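Heklow pastel desk set: markers and paper clips, four months on

I bought this because the last of our office markers had died and the cupboard held only a box of those brown rubber bands that snap when you look at them. Heklow sell the markers and the clips together, and I am weak where stationery is concerned.

The clips first. They come in a little round plastic tub with a clear lid, and they are very pretty, in the way that sugared almonds are pretty. They hold seven sheets without complaint. Try a proper report and they open out and stay open, like a deckchair. The colour hasn't rubbed off on anything, which I can't say for the Okoro ones I had before.

The tub is my main grievance. It is round, so once it goes over on its side it has ambitions. Mine has crossed the desk and gone down behind the radiator twice. The lid held both times, I'll give it that -- but you do need a thumbnail to get it off, and Tineke Geerts, who bites hers, has given up and uses a bulldog clip.

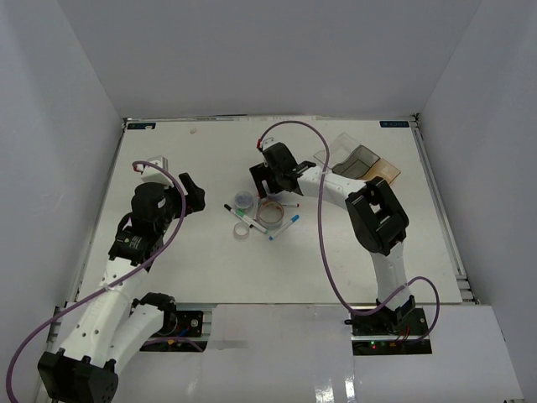
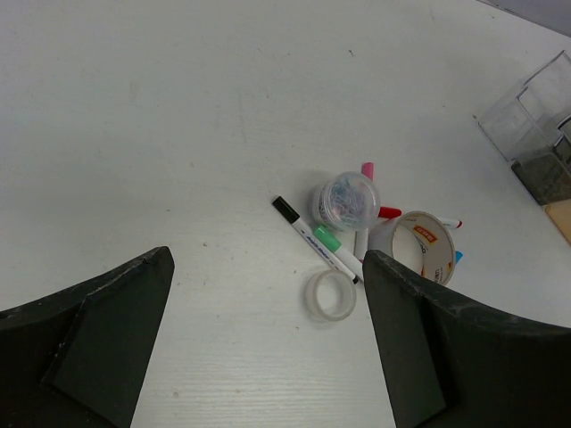
Markers and clips on the white table.

Now the markers. White barrels, coloured caps, and a decent line that wipes off a whiteboard if you get to it the same day. Leave it over a long weekend and you will be scrubbing. Black is the best of them. The pink is cheerful and legible from the back of the room. The mint is lovely in the hand and hopeless on the board, where anything written in it looks like a rumour. Enda Mac Suibhne drew up the whole March rota in mint and three people came in on the wrong morning.

Caps click shut properly, and will stay on in a bag. The smell is mild. None has dried out yet, though I'm strict about lids and my colleagues are frightened of me.

Would I buy it again? The markers, yes, if they'd sell me black and pink and keep the mint for themselves. For clips I'd go back to the plain steel sort, 1000 to a box, ugly as sin, and the box is square.

Three and a half stars. The half is for the pink.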